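Home Forums Tags Unread Members Log in

Card sorting arm hesitates at the handover, and sometimes picks the wrong slot

Tuulikki Heinonen

Hello everyone, and thank you in advance for reading, I know I tend to go on a bit. We have a card sorting demo that we are taking to a show in February. A person holds out a small printed card, the robot takes it, a classifier looks at the picture on it, and the arm puts it into one of the slots of a cardboard organizer at the corner of the table. The planner is Ulum, the vision side is Geum, and there is a thin layer of Python in between that I wrote myself and am not terribly proud of.

In our own office this ran nicely all winter. With the booth set up, two things have gone wrong. The first is that the hand gets to the card and then waits, sometimes long enough that the person starts wiggling the card at it, which makes everything worse. The log says "grasp target unstable" over and over, and then after 5 seconds it gives up and goes home. The second is that the insert is now and then one slot off. The class label is right every time I check, so it isn't the classifier. It's the pose.

I should say that we fuse the head view with the wrist view for the card pose, and the weights are whatever Geum had by default. The control loop runs at its normal rate and I don't see dropped messages. I did redo the hand-eye calibration one evening and it made no difference I could measure. Please be gentle, my background is in web things and I am learning the rest as I go!

Booth views, head and wrist: 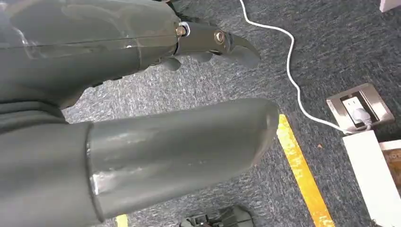
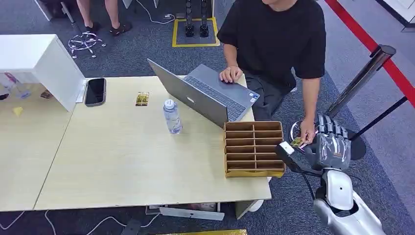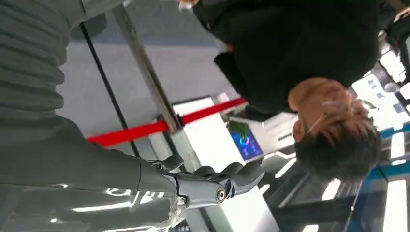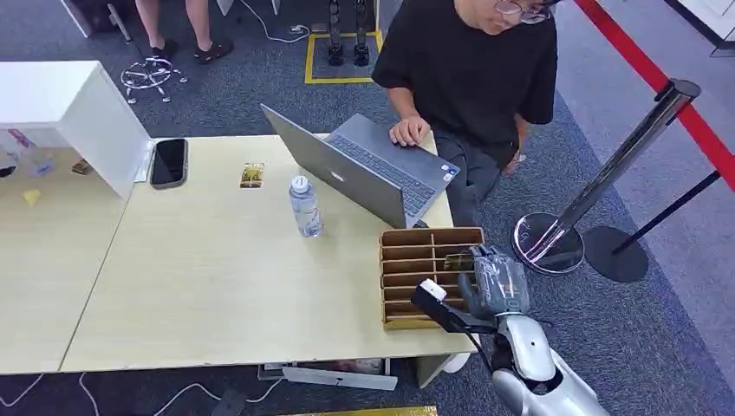
What I have tried so far

Raising the grasp timeout (it only waits longer). Lowering the arm speed. Turning the wrist view off completely, which cured the waiting but made the slot errors more frequent, so I turned it back on. I have also restarted everything more times than I'd like to admit. Does anyone have an idea where to look next?

Yi-an Yeom

Hi Tuulikki, what a nice project, and please don't be shy about the Python layer, we all have one of those. I think you have two separate problems that happen to show up together, so let me take them one at a time.

For the waiting, look at what the card detector has to compete with. In your third picture the wrist view takes in a tablet with a colorful round icon and little tiles on it, a cluster of small displays, and bright ceiling lights. To a detector that was trained to find small rectangles with colored prints on them, a tile on a tablet is a pretty tempting rectangle. My guess is that it flips between the real card and something in the background, and each flip resets the stability counter. You can check this without touching the robot: record one handover, replay it, and draw the chosen box on every image. If it jumps, you have your answer.

The cure I would try first is a depth gate. Throw away every candidate farther than 700 mm from the wrist camera before the stability check sees it, and go tighter if you can. I'd also crop the head view to the table and the handover area. Your second picture has another card lying flat on the tabletop, so I would require that the candidate be near the hand and above the table plane, or one day it will fall in love with that one instead.

One more thing about the wrist view. Your third picture has the person sideways in it. If your layer rotates the image for display and the detector gets the rotated one, but the camera intrinsics are still the unrotated ones, then x and y are swapped in your pose and the fusion will be fighting itself. I lost a good part of a week to exactly this — it looked like noise, and it was simply a transpose.

Now the slots. Are they stored as fixed poses relative to the robot base? If the organizer was put down by hand at the booth, a small turn of the box moves the far slots more than the near ones, and no hand-eye calibration is going to fix that. I would locate the organizer from the head view once at startup, fit its outline, and compute all the slot poses from that. Then plan the insert in 2 stages, first a pose just outside the opening, then a short straight move in with the wrist orientation locked. Ulum lets you put an orientation constraint on a single segment, and it's much calmer than constraining the whole path.

Do post the replay if you get around to it, I'd love to see whether the box jumps.

Nuvus

Check your exposure. Ours was on auto and every bright light threw off the detector. Fixed value, problem gone.

Also the hand has clear plastic on it in your pics. Depth can be bad on clear plastic, so mask the hand out if you can.

Bevia

Had the same error message, line 595 in my config was the stability window. Made it shorter and it grabbed faster. It did grab thin air a couple of times too, so maybe do what Yi-an wrote first and then come back to this.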